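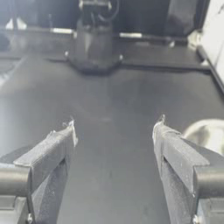
The Workroom at Caron Street, August

Welcome, come in, and mind the step (there are two of them, and the second is the one that gets people). I've been promising to put up a page about the workroom ever since we moved over from the old place on Dodamari Lane, and with the windows finally cleaned and the shelves up I've run out of excuses. So many of you have written to ask what we did with the space that I thought I'd start with the part we use most and go from there.

Our table is the first thing anybody asks about. We wanted something broad enough to spread out on, and we wanted it dark, because Huguette Zacharias does most of her paper cutting with cream and white stock and she was tired of losing the little scraps on a pale surface. At the old place we had a maple-colored table with a wobble, and I will say I was fond of it, but you could hunt half the morning for one snip of tissue. Now the pale bits show up right away and we can brush them into a hand and get on with things.

We paid $542 for it secondhand, delivery included, from a print shop that was closing down. Montserrat Salcedo found the listing and drove out to look at it the same evening, and called me from the parking lot to say she had already shaken hands on it. I had been getting ready to spend a good deal more - the new one I'd been admiring in the catalog was priced at $2565, and I still don't know who buys those.

Getting it through the door took most of an afternoon. Sheldon McKinnon measured the hallway, then measured the table, then went home for a different tape measure and did it all over again, and in the end the legs came off and it went in on its side with a quilt wrapped around it. The quilt has since been washed and is back on his guest bed.

The black top

A broad black surface, with room to work in the middle. It does show dust, I won't pretend otherwise, and fingerprints too when somebody has been eating buttered toast (you know who you are). We go over it with a soft damp cloth and a drop of dish soap, then a dry towel. Please keep the glass cleaner in the cupboard, it leaves streaks that take forever to get out.

If you're coming in to use the room, bring a cutting mat if you have one, and if you don't, there are a couple of spares leaning beside the radiator. Hot glue goes on the old baking sheet, never straight on the top. Cecilia Ansah has kindly offered to show anyone who likes how she folds the 600 paper cranes she makes for the library window every year, and I can promise you'll come away with at least one good one and a sore thumb.

More pictures when the curtains are hemmed - I have the fabric, and I have the thread, and that's as far as I've gotten.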